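Lectura: 5 minutos

2 de septiembre de 2023
Por Uchenna Akande

Llevo media hora intentando coger un plátano y ya me duele el pulgar. Lo digo para que quede claro desde el principio que esto de enseñar a un robot no tiene nada de ciencia ficción: se parece más a enseñar a un niño pequeño a recoger la mesa, con la diferencia de que el niño protesta y el robot se lo traga todo, incluidas tus manías.

La pinza se agarra con la mano, como quien coge las tenazas de la barbacoa. Lleva una cámara encima, dos dedos delante y un gatillo que al principio aprietas demasiado y al rato demasiado poco. No hay brazo ni motores, ni falta que hacen todavía. Tú haces la tarea, la cámara la graba y luego, en otro sitio y con mucha paciencia, alguien convierte todo eso en algo que un brazo de verdad pueda imitar.

Katalin Medve me enseñó a hacerlo. Trabaja en Plurov, una empresa pequeña que recoge demostraciones en casas y oficinas, y tiene una forma de mover la muñeca que me dio bastante envidia. «Vas con prisa», me soltó a la segunda toma. Y a la cuarta: «Ahora vas con miedo». ¡Pues claro que iba con miedo! Cuando sabes que cada gesto tuyo va a quedar guardado, de pronto ya no sabes ni cómo se acerca una mano a una fruta.

El truco, me explicó, es mirar el objeto y olvidarse de la pinza. Te acercas, abres un poco más de lo necesario, cierras, levantas, esperas un segundo y sueltas. Ese segundo de espera me costó horrores. Yo soltaba las cosas en el aire (soy así, también con las llaves de casa) y Katalin me hacía repetir, porque si lo enseñas mal diez veces, el robot aprende a hacerlo mal con muchísima seguridad.

Aquel primer día hice 19 tomas buenas. Máté Juhász, que lleva la parte informática, me contó que para una tarea sencilla les gusta juntar 2400, y a mí se me cayó el alma a los pies. Eso sí, no tienen que salir todas de la misma persona. De hecho es mejor que no, y ahí empieza lo divertido: cada uno coge las cosas a su manera. Hay quien va desde arriba, como una grúa Tadano en miniatura, y hay quien entra de lado y casi arrastra el objeto antes de levantarlo. Ottó Kerekes es zurdo y sus tomas tienen fama de ser las más raras y las más útiles.

También probé el otro método, el del mando a distancia, en el taller que tienen en Minholm. Ahí sí hay un brazo, y tú lo mueves desde una silla con una palanca en cada mano mientras miras una pantalla. Qué quieren que les diga, me pareció como comer sopa con guantes de esquiar. El brazo llega un pelín tarde a todo, no notas si has apretado, y a los siete minutos yo ya pedía un descanso. Lajos Kun, que es el que mejor lo maneja, lo defiende a muerte: dice que así el robot aprende con su propio cuerpo y no con uno prestado. Razón no le falta, pero el brazo no cabe en una mochila y la pinza sí.

Y a mí eso de la mochila me ganó. Con la pinza te plantas en cualquier habitación, con sus cables, sus revistas y su luz mala, y empiezas. Katalin casi nunca ordena antes de grabar. Como mucho despeja un trozo de tela, pone encima lo que toca ese día y a trabajar, porque la casa en la que acabe el robot tampoco va a estar recogida. Yo, que soy de esconderlo todo en el armario cuando viene visita, tardé en acostumbrarme.

En diciembre vuelvo con ellos. Me han prometido que para entonces pasaremos a la ropa, y Máté ya me ha avisado de que los calcetines son lo peor. De momento sigo con la fruta, y el pulgar va mejor. 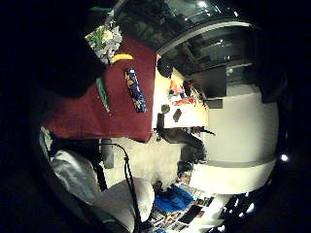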